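퍼팅 그린 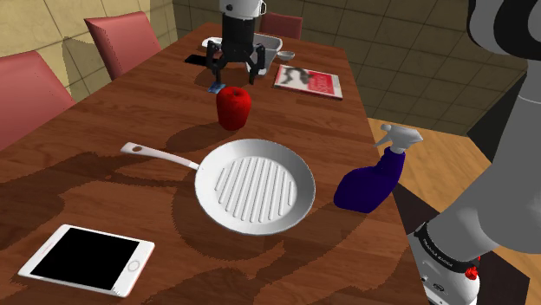
테레사 베드나레크(Teresa Bednarek)

퍼팅 그린(putting green)은 골프에서 홀이 놓인 구역으로, 퍼팅을 위해 잔디를 매우 짧게 깎아 관리하는 곳을 말한다. 한국어에서는 흔히 '그린'으로 줄여 부른다. 골프 규칙에서는 코스를 구성하는 구역의 하나로 정의되며, 다른 구역과 구별되는 별도의 규칙이 적용된다.

개요
코스의 각 홀은 티잉 구역에서 시작하여 퍼팅 그린에서 끝난다. 그린의 크기와 모양에는 정해진 규격이 없다. 홀의 지름은 108mm이며, 위치를 멀리서도 알아볼 수 있도록 깃대를 꽂아 둔다. 홀의 위치는 고정되어 있지 않고, 코스 관리자가 잔디 상태와 경기 일정에 따라 옮긴다.

규칙
공의 일부라도 퍼팅 그린에 닿아 있으면 그 공은 그린 위에 있는 것으로 본다. 플레이어는 그린 위의 공을 마크한 뒤 집어 올려 닦을 수 있고, 이때 공은 원래의 지점에 되돌려 놓아야 한다. 공이 떨어져 생긴 자국이나 신발에 긁힌 자국, 오래된 홀을 메운 자리도 수리할 수 있다. 2019년 개정 이후에는 깃대를 꽂아 둔 채 퍼트하여 공이 깃대에 맞더라도 벌타가 없다. 그린 위의 공이 마크 후 리플레이스된 상태에서 바람에 움직였다면 원래 지점에 다시 놓고 친다.

잔디
서늘한 지역에서는 크리핑 벤트그래스가, 더운 지역에서는 버뮤다그래스 계열이 널리 쓰인다. 예고는 보통 3mm 안팎이며 대회 기간에는 더 낮추기도 한다. 한국의 골프장은 페어웨이에 한국잔디를 심은 곳도 그린에는 대부분 벤트그래스를 쓴다. 여름철 고온 다습한 시기에는 뿌리가 약해지고 병이 생기기 쉬워 예고를 높이고 통풍에 신경을 쓴다.

그린 스피드
공이 구르는 빠르기는 스팀프미터로 측정한다. 홈이 파인 막대에 공을 올려 한쪽 끝을 들고, 굴러 내려간 공이 평평한 면에서 이동한 거리를 잰다. 같은 자리에서 반대 방향으로도 측정해 평균을 낸다. 예고, 수분, 롤러 작업, 잔디의 밀도가 모두 값에 영향을 준다.

경사와 읽기
그린의 기울기를 살펴 공의 진행 방향을 예측하는 일을 '그린을 읽는다' 또는 '라이를 본다'고 한다. 느린 퍼트일수록 경사의 영향을 크게 받으며, 홀에 가까워져 속도가 줄면 휘는 폭이 커진다. 버뮤다그래스 그린에서는 잎이 누운 방향인 결도 함께 고려한다.

연습 그린
대부분의 골프장은 클럽하우스 근처에 연습용 그린을 둔다. 면적은 시설마다 다르며, 플론로(Plonlow) 골프장의 연습 그린은 약 600제곱미터이다. 같은 골프장의 본 코스 그린은 결빙 피해를 막기 위해 1월에 덮개를 씌우고, 그 기간에는 임시 그린을 운영한다.

같이 보기
페어웨이
벙커
퍼터
스팀프미터

최종 수정: 2021년 12월 8일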